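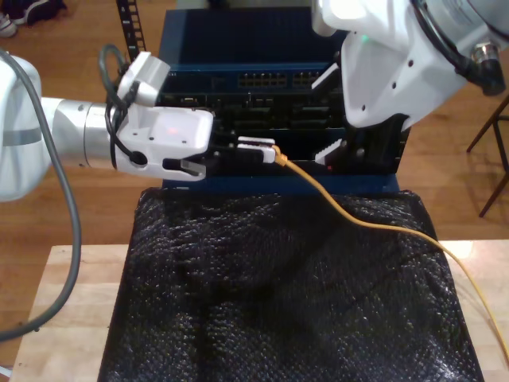

Châssis de commutateur réseau, bleu foncé.

Ce site utilise des cookies pour mesurer l'audience. Accepter | Refuser | Paramétrer

De : Timo Teuber
À : liste reseau-exploitation
Objet : Re: [reseau-expl] Pertes sur l'agrégat Lorside après ajout du VLAN 70
Date : 23 février 2023

Bonjour,

Réponses dans le texte.

Pieter Venter a écrit :
> Depuis l'ajout du VLAN 70 sur le trunk vers Lorside, les sauvegardes
> se figent au bout de quelques secondes. Le ping passe, SSH passe,
> les gros transferts non. Les compteurs d'erreurs CRC restent à zéro
> des deux côtés.

C'est le symptôme classique d'un écart de MTU. La session TCP s'établit avec de petits segments, puis les segments pleins sont jetés sans retour ICMP, la coupure se faisant en couche 2. Les trames trop longues ne sont pas comptées en CRC. Regardez plutôt les compteurs « giants » ou « oversize », selon le constructeur.

Test à faire depuis un hôte du VLAN 70, sous Linux :

ping -M do -s 1472 <adresse distante>
ping -M do -s 8972 <adresse distante>

Si le premier passe et pas le second, les trames étendues s'arrêtent quelque part sur le chemin. Refaire l'essai saut par saut.

> L'agrégat comporte deux liens. Faut-il en désactiver un pour
> isoler le problème ?

Oui, mais un seul à la fois, et en sortant proprement le port du groupe LACP. La répartition se fait par hachage des adresses, donc un flux donné emprunte toujours le même lien. Un port mal configuré ne touche qu'une partie des hôtes, ce qui correspond assez bien à ce que décrit Montri Wannasri dans son message de novembre à propos de Nindevska.

> Kamol propose de tout ramener à 1500.

Pour le VLAN 70 je n'y vois pas d'objection. Pour le VLAN 35 (stockage), non : les baies sont à 9000 et il faudrait reprendre tous les montages. À noter aussi que certains équipements incluent l'en-tête Ethernet et l'étiquette 802.1Q dans la valeur configurée, d'autres pas. 9000 d'un côté et 9216 de l'autre ne constituent donc pas forcément une erreur.

> Le port 21 affiche 100 Mbit/s au lieu de 1 Gbit/s. Est-ce lié ?

Probablement pas. Une négociation à 100 fait d'abord penser à une paire coupée ou à un cordon à deux paires. Changez le cordon avant de forcer quoi que ce soit.

Merci d'envoyer la configuration des deux extrémités, sans les communautés SNMP.

Timo Teuber

_______________________________________________
liste reseau-exploitation
Désabonnement : envoyer « unsubscribe » en objet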